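Forum Manipulation et préhension > Effecteurs > Comparatifs
Sujet : Pinces Flimero vs Trirar sur objets souples (élastiques, bandes)

trame_b
Posté le 3 sept. 2024
Messages : 855

Bonjour à tous,

Nous comparons deux jeux de doigts sur le poste bimanuel du projet Wandness : les Flimero d'origine et les Trirar à plaque rigide. Tâche : saisir une bande élastique posée à plat et la déposer dans un bac. Contrôleur Xue, commande en position, couple limité à la fermeture. Même trajectoire d'approche pour les deux jeux.
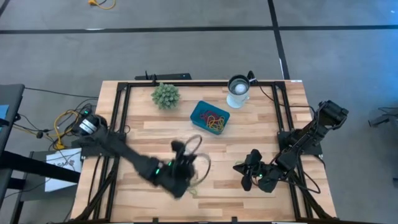 Le point sensible reste l'approche verticale. Avec les Flimero, la pointe touche le bois avant que la bande soit engagée et le contrôleur coupe sur seuil d'effort. Les bandes rouges et jaunes emmêlées dans le bac sarcelle posent le problème inverse : on en attrape une, l'autre suit. Sur 921 essais, les Trirar passent devant, mais l'écart se réduit dès que la bande fait une boucle.

kappa_offset
Messages : 3856

921 essais tous modes confondus ou par jeu de doigts ? Et quelle vitesse de descente ? Sans ça, je ne conclurais rien sur l'écart.

trame_b

921 par jeu. Descente à vitesse constante, identique des deux côtés. Je posterai les courbes d'effort quand elles seront filtrées.

Pour la partie dépose, configuration avec les bandes vertes directement sur le plateau, le bac vers l'arrière :
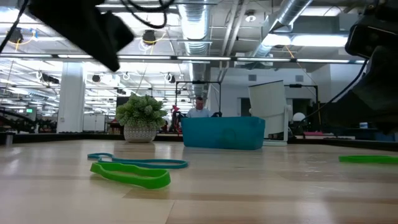
nervure écrit que la comparaison est faussée par la raideur du poignet. Sur son banc, avec des doigts Trirar et un poignet compliant, les coupures sur seuil ont disparu sans toucher au reste. D'après lui, il faudrait refaire la série Flimero avec une compliance logicielle de 2 N/mm avant de parler de géométrie des doigts.

kappa_offset

Pas d'accord. La compliance masque le défaut, elle ne le corrige pas. Si la pointe est trop épaisse pour glisser sous la bande, on appuie plus longtemps et c'est tout. Le seuil n'est plus atteint, la prise est quand même ratée.

nervure

Elle n'est pas ratée chez moi. Un doigt qui s'efface en Z peut racler la surface à la fermeture, et le bord de la bande remonte. En position pure, c'est impossible à régler proprement, surtout si le plateau n'est pas plan.

kappa_offset

Racler le bois, d'accord pour une démo. Sur une série longue, je voudrais voir l'état des patins.

Autre question pour trame_b : la caméra de poignet voit-elle encore la cible en fin d'approche ? Avec des plaques rigides larges, je perds le point de contact dans les derniers centimètres.
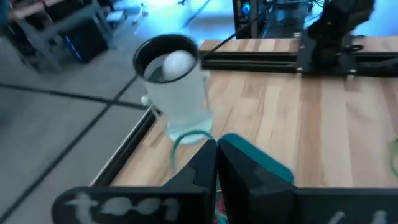 trame_b

Les doigts prennent tout le bas du champ, mais le gobelet et la balle posée dedans restent visibles devant les pointes. Pour un objet de cette hauteur, l'occultation ne me gêne pas. Pour une bande à plat, c'est autre chose : le contact passe derrière la plaque et je termine en boucle ouverte. La caméra fixe ne compense pas, elle est trop rasante.

Pour la compliance, je veux bien refaire la série Flimero. Le Xue accepte une consigne de raideur par axe depuis la mise à jour de janvier, je ne l'ai pas encore essayée.

nervure

Commence par Z seul. Si tu relâches aussi X et Y, la bande entraîne le doigt à la fermeture et tu ne sauras plus ce que tu mesures.

kappa_offset

Et garde un lot en position pure le même jour, avec les mêmes bandes. L'élastomère change assez entre deux séries pour brouiller le résultat.

trame_b

Noté. Z seul, lots alternés, patins photographiés avant et après.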